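Notebook, September. Cold-process liquid glue, batch 23

Started 7:40. Room cool, window shut. Carrying on with the fish glue trials for the label work. Batch 22 went stringy on the third day and I threw out what was left of it, so the numbers for 22 stop at the second peel.

Stock this time is the Stunavum isinglass, the cut shreds, same bag as before. The Cerncombe sheets are still on order. I soaked 300 g of shreds in cold distilled water overnight in the large beaker with a plate on top. This morning they had swollen evenly apart from a few hard bits at the bottom, which I pulled out and threw away. Drained weight 808 g, so a bit more than half of what's in there now is water. Batch 21 took up less, but that soak was shorter and I didn't write down when it ended. Note to all of us: write down when it ended.

Melted in the water bath at 55 C. Last time the bath crept up to 63 while I was at the sink and I think that is what hurt the tack. Stayed with it this time. It took 50 minutes to go clear. Strained through doubled nylon, lost very little. Smell is mild.

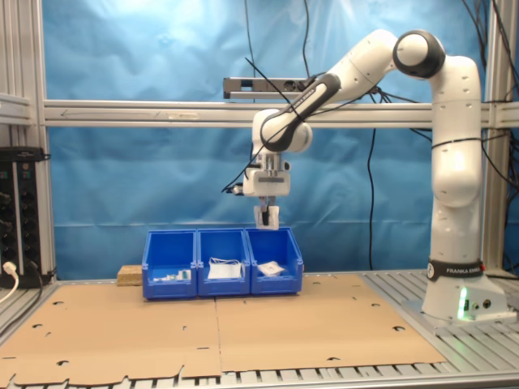 Split the strained glue into three jars, A, B and C. A is plain. B has 2 percent glycerin by weight, C has 5. All three got the same small dose of clove oil against mold. It does not mix in well and leaves a ring on the glass. Last month I tried dissolving it in a little alcohol first and that was better, but we are out of alcohol. Ordered.

10:15. Brushed out test strips, kraft paper on glass, kraft on tin, kraft on kraft. One coat, 25 mm wide, pressed with the hand roller, four passes. The brush for C got used on B first and only wiped, so treat B kraft-on-tin as suspect. I will redo that one if there is enough left in the jar.

11:30. A is already grabbing on glass. B and C still slide. On tin all three slide, A the least. Kraft on kraft is fine everywhere and probably not worth testing any more, the paper gives before the glue does.

Read the Hämäläinen notes again over lunch. They say to roughen the tin with a vinegar wipe and rinse before gluing. I had skipped this because the old Karkunia labels were supposedly put straight on bare tin, but the tins we have from there are lacquered, so it is no comparison. Did a vinegar wipe on six spare lids, rinsed, dried with a cloth, glued at 1:05 with A and C.

2:50. Vinegar lids hold well. A on a wiped lid would not peel cleanly, took fiber off the back of the paper. C peels in one piece with effort, which might be nicer for the removable labels. Plain lids from this morning still lift at the corners — the wipe is doing more than the recipe is.

Pull test with the spring scale on the glass strips, 90 degree peel, highest reading before it let go:
A 402 g
B 355 g
C 290 g
One strip each, so don't lean on these. The scale sticks below 100 g and needs its hook straightened. 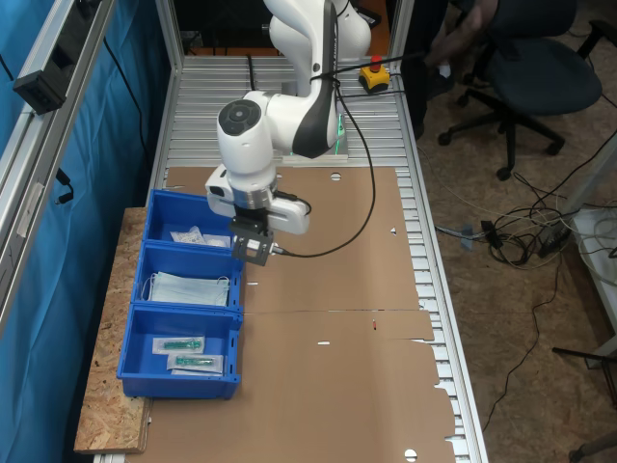 Two-finger gripper holding the small dark bracket.

Jars are in the fridge, second shelf, marked 23 A, 23 B, 23 C with today's batch sheet under them. Please don't move the sheet. Glue gels when cold, so stand the jar in warm water until it runs, and no hotter than 55.

To do:
Redo B on tin with a clean brush.
Cut more kraft, the same roll if there is any left.
Humidity box for the glass strips, one week, check for curl and mold.
Try 3 percent glycerin on wiped lids.
Ask again about the Cerncombe sheets.

Washed up, bath off and drained at 4:20.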